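Mostden Home Forum > Workrooms and Sewing > Do you really need a cloth over a cutting table?

pinhead_marge
I keep reading that a work table should have fabric stretched over it, and every page that tells me so also happens to sell the fabric. Mine is a plain light tabletop with a pale wall behind it and I've folded, pressed and cut on it for years. The Emeo cover is the one everyone links to. Has anybody compared a covered table with a bare one, or are we all repeating the same blog?
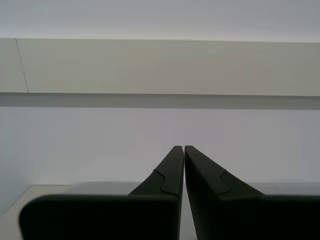

My real worry is that a cover is one more thing to wash and pull straight. I already have a drawer of stuff that was going to save me time.

selvedge_sam
I've had a gray cover on for 200 work sessions and I'd put it back tomorrow. Slippery lining stays where you put it. That alone pays for it.

pinhead_marge
Pays for it compared with what? A damp towel also stops lining from sliding.

bobbinbox
A damp towel on lining fabric - good luck with the water marks.

oldthimble
I'm with Marge. The cover looks great for a week and then it creases. You smooth it toward the edge and the crease moves over. If there's a ridge under your pattern piece, the pencil finds it every time. I gave up and went back to bare.

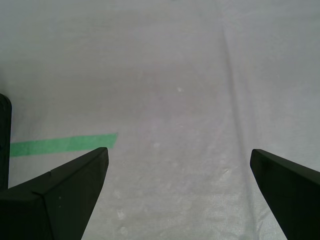
Thread length so far: 1,467 words

selvedge_sam
Then it wasn't tight enough. Pull from the middle out, clip the long sides first, and do the corners last. One soft crease is not a reason to throw out the whole idea.

oldthimble
I did all of that. I also bought the Dririnholm clips, which cost more than the cloth and let go whenever I leaned on the table. Please don't tell me I leaned wrong.

quiltsandco
Color matters more than people admit. Pale gray is fine for dark fabric but I lose white cotton on it completely. The Tkachuk guide says light gray suits everything. I don't believe the person who wrote that has ever cut a white shirt collar at 9 p.m.

bobbinbox
Fair point about white on gray. I still like a pale cover, dropped pins show up. 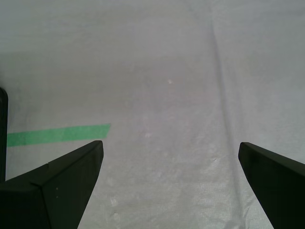

Can you iron right on the covered table? Only if there's a proper heat-safe pad under the cloth; a thin cover on its own won't protect the top.

pinhead_marge
So now I need a cover, clips and a pad. See where this is going?

selvedge_sam
Or get a cheap piece of linen-look fabric, tape it underneath, and try it for a month. If you hate it, make a bag.

pinhead_marge
Fine, I have a remnant. I'll tape up half the table and leave the other half bare, and cut the same pattern on both. If I can't tell them apart I'm coming back to say so.

oldthimble
Do the lining on the bare half first. I want to hear how bad it really is.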